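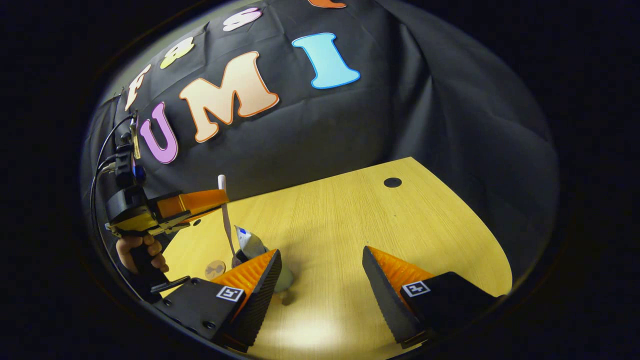 Dollby Help > Home & Display > Booths and Backdrops
Home | Topics | Unsolved | Members | Log in

Creases in black fabric backdrop, and cut-out letters on a slant
Posted 31 Dec 2022 by Finn Kasten

I have a black fabric backdrop behind a light wood-grain table. The cloth came folded and still has creases at the upper left after two weeks of hanging. On the right it falls in long vertical folds, and the ridges catch the light and read as grey streaks. Colored cut-out letters are fixed to the cloth in two slanting rows, large ones below and smaller ones above.

Two things I need to know. How do I get the creases out without taking the letters down? And can the folds on the right be pulled flat without changing the angle of the rows? The cloth is 72 inches wide and the rail is 70. I have a handheld steamer from Flolteck and no room for an ironing board.

Wostville

Your cloth is wider than the rail, so the extra two inches have to go somewhere. They are going to the right. Either get a longer rail or turn the side edge under and clip it at the back.

For the creases, steam from behind. Check the fiber content first. Polyester takes steam well at low output. Hold the head an inch off the cloth and work from the top down, with a light weight clipped to the bottom hem. Keep clear of the areas behind the letters, as steam softens most adhesives and curls card. Leave it to hang overnight before judging the result.

To keep the slant, run a strip of low-tack tape along the base of each row before you move anything. Tension the cloth evenly from both sides, then check the letters against the tape. Any letter that has shifted should be reset individually.

Mac Giolla

Just move the lamp. Folds only show when light comes from the side. I put mine in front and up high and stopped steaming altogether. It does put a glare spot on the table if the top is glossy, so tilt it until that goes.

Related items
Removing tape residue from polyester cloth
Cable grommets: measuring the hole before you order
Rail lengths and clip spacing for fabric backdrops
Glare on wood-grain tabletops
Spacing large cut-out letters by eye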